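Gripper diary, Saturday at home
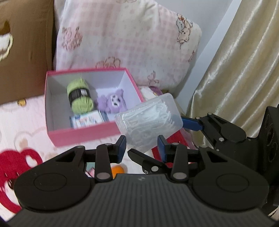
Page 274

July 26, 2025

Slow start, two cups of tea, and then I finally gave the blue pads a proper go. I had been putting it off all week — partly the heat, partly because I had grown fond of the old Hinska ones and didn't want to find out they were worse. Well, they are worse, I'm sorry to say, at least on anything smooth and slippery.

The box of floss picks is my favourite test at the moment. Clear plastic, hard edges, hardly any weight to it, and once it tips over at an angle the fingers have to come at it just so. I like to go in with the left pad upright and let the right one lean inward a little. With the Hinska pads I always had to squeeze harder than I wanted, and I could feel the handle creak, poor thing. The blue rubber lets me go gently. I wrote to Onni Toivonen about it before lunch and he wants me to try the Paucar springs next, which he swears by, though he swears by a good many things.

The pink box is the other half of the job, with the yarn and the little lavender plush toy in it. Soft things ask for quite another touch, and I keep closing too early on them out of sheer habit. I must practise that.

Brultine want notes on 100 grabs with each set of pads before they decide on an order, so there is plenty of picking up and putting down ahead of me yet. Must remember to charge the second gripper tonight and ring Onni about the springs.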